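Rerham 상점 > 나무 제품 > 블록과 작업 천
Utamwood 밝은색 나무 블록, 초록색 덮개 천 Brilska

상품 안내
재고 있음
판매 단위: 블록 낱개 또는 묶음, 천은 따로 판매
글쓴이: Nkechi Ogbonna
마지막 수정: 2022년 6월 12일

Utamwood 블록은 아무것도 칠하지 않은 원목 블록입니다. 색은 밝은 갈색이고, 면마다 가는 나뭇결이 보입니다. 그림도 글자도 숫자도 없습니다. 쌓기 놀이에 쓰시는 분도 있고, 진열대에서 작은 물건을 받치는 데 쓰시는 분도 있고, 책상 위에서 종이를 눌러 놓는 데 쓰시는 분도 있습니다. 저는 주문 메일을 읽으면서 이 블록의 쓰임새를 많이 배웠습니다. 그래서 이 페이지에는 손님들이 자주 물어보신 내용을 되도록 자세히 적었습니다. 한국어가 제 모국어가 아니어서 어색한 문장이 있을 수 있습니다. 뜻이 분명하지 않은 곳이 있으면 메일로 물어봐 주십시오.

블록의 크기와 모양
긴 변은 6cm이고 두께는 3cm입니다. 모서리는 기계로 크게 둥글리지 않고 사포로 가볍게 한 번만 지나갑니다. 손으로 잡으면 모서리가 있다는 것이 느껴지지만 날카롭지는 않습니다. 모서리가 완전히 둥근 블록을 찾으시는 분께는 맞지 않는 제품입니다. 둥근 블록은 경사진 곳에 세우면 잘 미끄러지고 두 개를 붙였을 때 사이에 홈이 생깁니다. 진열용으로 쓰시는 분들은 이 홈을 싫어하셔서 저희는 지금 모양을 바꾸지 않고 있습니다.

나무는 마른 뒤에도 조금씩 움직입니다. 습한 여름에는 아주 조금 커지고 난방을 하는 겨울에는 조금 작아집니다. 눈으로는 알기 어렵지만, 블록을 꼭 맞는 상자에 넣어 두시면 여름에 꺼내기가 힘들 수 있습니다. 상자를 직접 만드시는 분은 옆에 2mm 여유를 두시는 것이 좋습니다.

나뭇결과 색에 대하여
같은 판에서 자른 블록도 결의 방향이 다릅니다. 어떤 것은 결이 곧고 어떤 것은 한쪽으로 휘어집니다. 색도 똑같지 않아서 조금 노란 것과 조금 붉은 것이 섞입니다. 비슷한 색으로 맞추어 달라고 주문 메모에 적어 주시면 포장할 때 골라서 넣습니다. 이 일에는 추가 요금을 받지 않습니다. 그러나 화면의 색과 실제 색이 같다는 약속은 드릴 수 없습니다. 햇빛이 드는 창가에 오래 두면 색이 더 진해지는데, 윗면만 진해지고 밑면은 그대로 남습니다. 고르게 변하는 것이 좋으시면 가끔 뒤집어 주십시오.

작은 옹이는 불량으로 보지 않습니다. 옹이가 빠져서 구멍이 생긴 것, 결을 따라 갈라진 것, 바닥에 놓았을 때 흔들리는 것은 불량입니다. 포장하기 전에 하나씩 평평한 판 위에 올려서 확인하지만, 제가 못 본 것이 있으면 바꾸어 드립니다.

초록색 천 Brilska
블록만 주문하셨다가 나중에 천을 다시 주문하시는 분이 꽤 계셔서 같은 페이지에 소개합니다. Brilska는 작업대나 탁자를 덮는 한 가지 색 천입니다. 색은 밝은 초록이고 무늬가 없습니다. 밝은 갈색 나무를 올려놓으면 테두리가 잘 보입니다. 흰 천은 나무와 밝기가 가까워서 블록의 윗면이 잘 구별되지 않고, 검은 천은 먼지와 나무 가루가 너무 눈에 띕니다. 저는 여러 색을 써 본 다음에 초록을 골랐습니다.

천의 폭은 100cm이고 길이는 원하시는 만큼 잘라 드립니다. 가장자리는 박음질하지 않은 상태로 나갑니다. 세탁을 자주 하실 계획이면 가장자리를 접어서 한 번 박아 주십시오. 저희 쪽에서 박음질을 해 드리는 서비스는 10월에 시작할 예정이고, 가격은 그때 이 페이지에 적겠습니다.

주름에 대하여 미리 말씀드리고 싶습니다. 이 천은 얇은 편이라서 주름이 잘 생깁니다. 접어서 보내기 때문에 처음 펴면 접힌 선이 남아 있고, 다림질을 해도 사용하는 동안 다시 주름이 잡힙니다. 블록을 밀면 천이 같이 밀려서 블록 주위에 접힘이 모이기도 합니다. 평평한 바닥이 꼭 필요하신 분은 천의 네 변을 탁자 밑으로 당겨서 집게로 고정하십시오. 놀이에 쓰실 때는 그대로 두셔도 괜찮습니다. 아이들은 오히려 주름을 산이나 강으로 생각하고 그 위에 블록을 놓는다고 어느 손님이 적어 주셨습니다.

천 위에서 블록을 쌓으실 때
천 위에서는 딱딱한 책상 위에서보다 탑이 낮아집니다. 첫 블록이 주름 위에 올라가면 조금 기울고, 그 기울기는 위로 갈수록 커집니다. 첫 층을 놓기 전에 손바닥으로 천을 한 방향으로 쓸어 주시고, 첫 층은 넓은 면을 아래로 놓아 주십시오. 두 블록을 나란히 놓을 때는 모서리끼리 먼저 대고 나서 나머지 면을 천천히 붙이는 방법이 편합니다. 처음부터 면 전체를 밀어 붙이면 사이에 천이 끼어서 틈이 생깁니다.
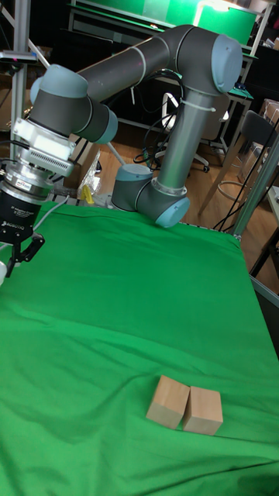 블록과 천을 같이 보관하실 때는 천을 먼저 털어 주십시오. 나무 가루가 남은 채로 접으면 다음에 펼 때 가루가 책상에 떨어집니다. 블록은 천으로 싸서 보관하셔도 되지만, 세탁한 천은 완전히 마른 다음에 사용해 주십시오. 덜 마른 천으로 싸면 나무에 얼룩이 생기고, 이 얼룩은 닦아도 없어지지 않습니다. 고운 사포로 얇게 갈아 내는 방법밖에 없습니다.

관리 방법
블록은 물에 담그지 마십시오. 더러워졌을 때는 꼭 짠 천으로 닦고 바람이 통하는 그늘에서 말립니다. 드라이어의 뜨거운 바람은 나무를 갈라지게 할 수 있습니다. 기름이나 왁스를 바르고 싶으신 분은 한 면에 먼저 시험해 보십시오. 기름을 바르면 결이 진하게 보이지만 처음의 밝은 색으로는 돌아가지 않습니다. 그리고 기름이 다 스며들기 전에 천 위에 놓으면 천에 자국이 남습니다.
천은 찬물에 단독으로 세탁해 주십시오. 첫 세탁에서 초록색 물이 조금 나옵니다. 표백제는 사용하지 않습니다.

주문과 배송
블록은 낱개로도 주문하실 수 있습니다. 100개가 넘는 주문은 한 번에 준비하기 어려운 때가 있으니 결제하시기 전에 메일로 재고를 확인해 주십시오. 포장에는 종이만 사용하고, 블록 사이에도 종이를 넣습니다. 원하지 않으시면 메모에 적어 주십시오. 배송은 Ivanyshyn 운송이 맡고 있습니다. 상자가 눌린 채로 도착했으면 열기 전에 상자 사진을 찍어 두시면 교환이 빨라집니다.

교환과 반품
사용하지 않은 블록은 반품하실 수 있습니다. 기름을 바르거나 글씨를 쓴 블록은 받을 수 없습니다. 천은 손님이 정하신 길이로 자르기 때문에 불량이 아닌 경우에는 반품이 되지 않습니다. 길이를 정하실 때 탁자의 높이도 같이 재 주십시오. 탁자 윗면의 길이만 재고 주문하셔서 옆으로 늘어지는 부분이 모자란 경우가 여러 번 있었습니다.

자주 묻는 내용
색을 칠해도 되는지 물어보시는 분이 많습니다. 수성 물감은 잘 먹지만 결을 따라 조금 번집니다. 선을 깨끗하게 그리고 싶으시면 얇게 한 번 칠하고, 마른 뒤에 사포로 가볍게 문지른 다음 다시 칠해 주십시오.
블록에 구멍을 뚫어 드리는 가공은 하지 않습니다. 직접 뚫으실 때는 결이 곧은 블록을 쓰시고 밑에 버리는 나무를 받쳐 주십시오.
다른 색의 천은 지금 계획이 없습니다.

같이 보시는 상품
Utamwood 얇은 판
Brilska 천 고정 집게
블록 보관용 종이 상자

문의는 Rerham 상점 메일로 보내 주십시오. 한국어와 영어로 답장을 드립니다. 한국어 메일은 제가 천천히 읽고 답을 쓰기 때문에 조금 더 걸릴 수 있습니다.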